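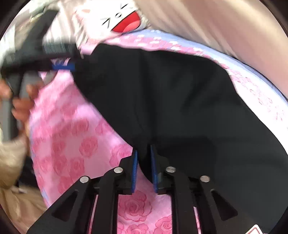 Skunville says to check your store region before you spend anything on coins, and I wish I'd read that a week ago.

Coins gone after buying the season pass in Atinga
posted by Darwood, 25 December 2021

I play Atinga on my console and on my laptop with the same account. Last night I bought the 2000 coin pack on the console and it went through fine. Then I logged in on the laptop to grab the season pass and my balance said 100, which is what I had before. The receipt is in my email and my card got charged. Is it a sync thing or did I just lose the money? I've restarted both a bunch of times.

Kovholm
You didn't lose it! Coins you pay for stay on the platform where you bought them, and only the free ones you earn in matches travel with you. It's been that way since the September update (it's buried in the patch notes, I had to hunt for it). So go back to the console, buy the pass there, and then the pass itself will show up on the laptop the next time you log in. Mine took over 4 hours to appear - annoying, but it did get there. Don't buy a second pack while you wait, I did that with my kid's account and support took two weeks to refund me.

mossytoast
same thing happened to me, just ask for a refund. this game is a cash grab anyway

Skunville
I'd hold off on the refund until you've tried the console. If you've spent even one coin from the pack they'll turn you down. And if the balance is wrong on the console too, send support the order number from the email, a screenshot isn't enough.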